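Riltance Field Water Kit

Gravity-fed filter unit for camps and clinics. Tank holds 2000 liters, no generator needed. Packs down to 6 cartons, fits in a pickup bed. Spare cartriges sold seperately. 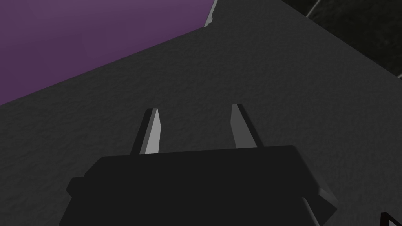 Lead time is longer for orders over 900 units, so call first. Relief agencies get the Dornar rate, ask for Verena Lanz. Tap stands and hose not included. Next shipment leaves in May. Customs papers on request.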